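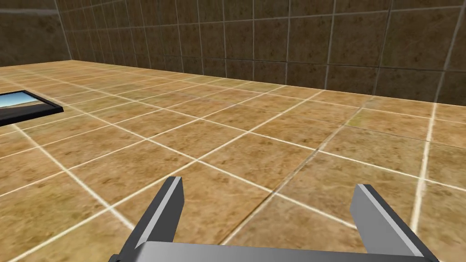

Prasel Help > Dramitz Water Softener > Set-up > Section 4

Search the guide Go

Last updated September

4. Setting the hardness and running the first rinse

By now you should have the bypass valve on and the drain hose clipped in place. If you skipped the drain hose, go back to section 3 and do it first (I've mopped up after that mistake and it's no fun at all).

1. Leave the bypass valve on BYPASS and plug in the power pack. The display shows four dashes, then the clock. Set the clock before anything else, or your softener will rinse itself right in the middle of your morning shower.

2. Hold MENU until the word HARD blinks. Punch in the number from your water test. Mine came out at 16 grains, and I'd leave it there even if the water feels a little slick for the first week -- you get used to it.

3. Pour three gallons of water into the salt tank, then add your salt. I use plain pellets. Stop a hand's width below the rim.

CAUTION: Don't use rock salt in this model. It leaves grit at the bottom of the tank and you'll be scooping it out by hand.

4. Turn the bypass valve slowly to SERVICE. Go a quarter turn, wait until the hissing quits, then open it the rest of the way.

5. Press and hold RINSE for five seconds. The motor hums and water starts running to the drain. Go have a coffee!

6. When the clock comes back, check the gallons screen. My unit read 1,269 left before the next rinse. Yours will depend on your hardness number and how many people you entered.

Note: If the screen says 891 and won't budge after a day of normal use, the flow sensor plug is loose. Push it in until it clicks.

Note for owners of the older Clakach valve: there's no RINSE button on that one. Turn the front knob clockwise to START -- never backward, it strips the gear.

Next: 5. Topping up the salt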